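Imprimir | Enviar por correo electrónico
Agosto, martes. Por Xuân Ninh
Tiempo de lectura: 4 min

Cuaderno de taller. Engrudo de almidón de trigo y laminado de guardas

Sigo con el engrudo para las guardas del encargo de Khương. La tanda anterior salió con grumos y tuve que tirar casi la mitad. Repito con el almidón Skastari del saco nuevo, mismo método, pero con el remojo hecho desde anoche.

El almidón quedó asentado en el fondo del bote, compacto, con el agua clara encima. Decanté esa agua y puse agua limpia. La primera estaba un poco amarillenta y olía a harina, la segunda ya no. Agua total para la cocción: 1.000 ml, filtrada. La del grifo deja un velo blanquecino en los papeles oscuros; lo vimos con las guardas negras en primavera y no quiero repetirlo.

Cocción en la placa Wellico, al mínimo y removiendo con la cuchara de madera plana. Tarda bastante en hacer nada y de repente espesa todo. Cuando se puso translúcido lo dejé un rato más, removiendo siempre hasta el fondo. La vez pasada lo retiré en cuanto espesó y sospecho que los grumos vinieron de ahí, aunque también pudo ser el almidón viejo. No lo sé seguro: he cambiado dos cosas a la vez.

Lo dejé enfriar tapado con film pegado a la superficie. Separé una porción para colar, que pesó 246 g antes de pasar por el tamiz y 221 g después. La diferencia es lo que se queda en la malla y en la espátula. Es más de lo que me gustaría. El tamiz de crin da una pasta mucho más fina que el metálico, pero retiene mucho y cuesta limpiarlo. Pasé el engrudo dos veces. A la segunda ya no quedaba nada visible en la malla. 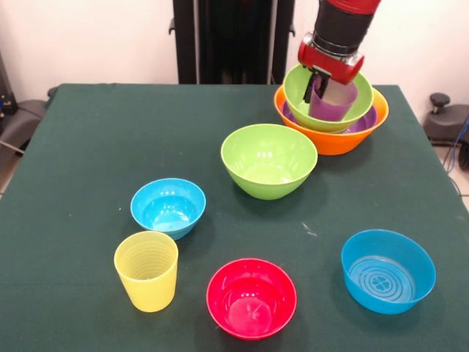

Cuencos y vasos de plástico sobre el paño verde oscuro.

Para diluir fui echando el agua a cucharadas y batiendo con la brocha redonda. Busco una consistencia de nata líquida para el papel japonés y algo más firme para el cartón. Con la nata líquida el papel fino se estira mucho; hay que esperar a que termine de abrirse antes de apoyarlo. Si se apoya antes, hace arrugas en diagonal que ya no se van con la plegadera.

Pruebas de laminado

Papel: el verjurado crema de Wimside, el de gramaje medio. Fibra paralela al lomo en todas las muestras, comprobada doblando una esquina y mojando una tira.

Muestra A. Engrudo fino, papel humedecido antes. Se adhiere bien en el centro, flojo en dos esquinas. Creo que la brocha iba ya escasa al llegar al borde. La curvatura al secar es suave.

Muestra B. Engrudo fino, papel sin humedecer. Se curva enseguida hacia el lado encolado y cuesta colocarlo. Una burbuja alargada cerca del corte superior. La pinché y bajó, pero se nota al tacto.

Muestra C. Engrudo firme, papel humedecido. La mejor de momento. Tiempo suficiente para corregir la posición, superficie lisa. Deja un poco de brillo donde rebosó por el canto.

Muestra D. Mezcla de engrudo firme con PVA, poca cantidad. Agarra muy rápido y no perdona. Para las guardas no la usaría, porque Khương pidió que todo fuera reversible. La guardo solo como comparación para las tapas.

Las 4 están entre secantes y tablero, con el peso de hierro encima. Secantes cambiados a media tarde. Los de la muestra A salieron muy mojados y los cambié otra vez antes de cerrar.

Notas sueltas

El papel de Wimside viene más rígido que el del pedido anterior. La etiqueta es igual y el color también. Preguntar si han cambiado el apresto. Si es así habrá que alargar la espera después de encolar, y conviene saberlo antes de cortar las guardas definitivas.

La brocha de cerda blanca pierde pelo. He sacado varios del engrudo con la pinza y uno se quedó atrapado en la muestra B, se ve al trasluz. Queda para los trapos y la limpieza; no usarla con papel.

El film directamente sobre el engrudo funciona mejor que la tapa. Con la tapa se forma piel y luego aparecen trocitos duros aunque se vuelva a colar.

No he puesto conservante. Lo que sobra está en la nevera, en el bote con la etiqueta de hoy. Si alguien lo necesita para reparar lomos puede usarlo, pero hay que olerlo antes y volver a pasarlo por el tamiz. Con este calor no me fío de que aguante mucho.

Limpieza: el tamiz de crin se aclara con agua fría por el revés y se seca en plano. Con agua caliente el almidón se queda pegado entre los hilos. Estaba así esta mañana y he perdido un buen rato con el cepillo.

Pendiente

Abrir las muestras mañana a primera hora y medir la curvatura con la regla de acero. Anotar también la humedad del cuarto, que hoy se me ha pasado.
Repetir la C con otra hoja del mismo paquete, para ver si sale igual.
Cortar tiras de la A y la C para la prueba de despegado con humedad. El cartón de la caja de arriba sirve, el de abajo está combado.
Escribir a Wimside por lo del apresto.
Pedir una brocha nueva, redonda, de las de mango corto.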